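Mending table: jeans month

In March we put a note in this newsletter asking members to send us their old jeans instead of putting them in the rubbish. We expected maybe one bag. Until now more than 200 pairs have come to the Zirkura workshop, and Bianca Pană has sorted them into three shelves: wear again, repair, and cut for cloth.

The first shelf is the easiest one. These jeans get a wash, a fold and a new owner. The second shelf takes the most evenings, and it is the one I want to write about.

When you judge a pair of old jeans, start at the back. The knees get all the attention, but I have learned from Rachid Benjelloun to look first at the belt loops, the long seam under the waistband and the corners of the pockets. If the corner of a pocket is worn, put a small piece of cotton behind it and sew it down before it becomes a hole. Keep the label patch on if you can — people like to find it there. 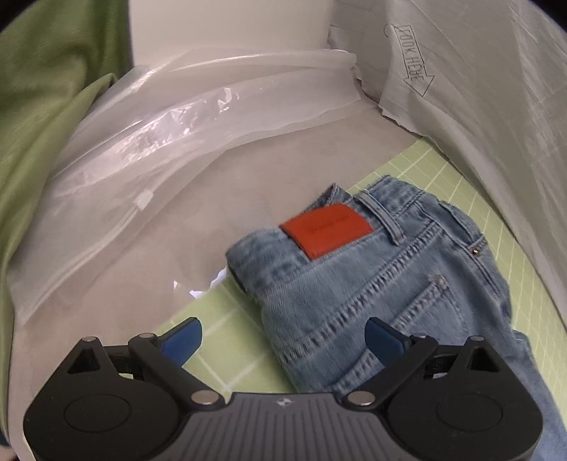

Can I bring jeans that have stretch in them?
Stretch jeans are welcome, but please pin a small paper to the waistband that says so, because we use a different needle for them.

Then we come to the hems. Many pairs arrive with a hem which is a little frayed, and the owner thinks the trousers are finished. Usually they are not. Lay the leg flat on the cutting mat, smooth it with your hand from the knee down, and see how far the damage goes. If it is only the edge, you can turn it in once more and sew slowly, as the layers are thick there. Vandana Vashisht turns the wheel of the machine by hand over the side seams. I did not believe it was necessary until I broke two needles in one evening.
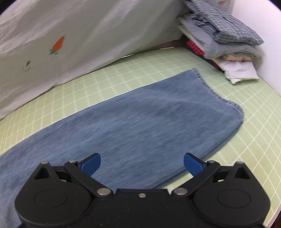 A denim hem at the mending table

The next mending evening is on 23rd April in the Tikell room. Please bring your own thread if you have a colour you prefer; we have dark blue and orange, but the grey is almost finished. Arnaldo Garcia will show how to sew on a patch by hand, and there will be tea. Jeans for the shelves can be left in the blue box by the door, washed and with empty pockets.

Sânziana Preda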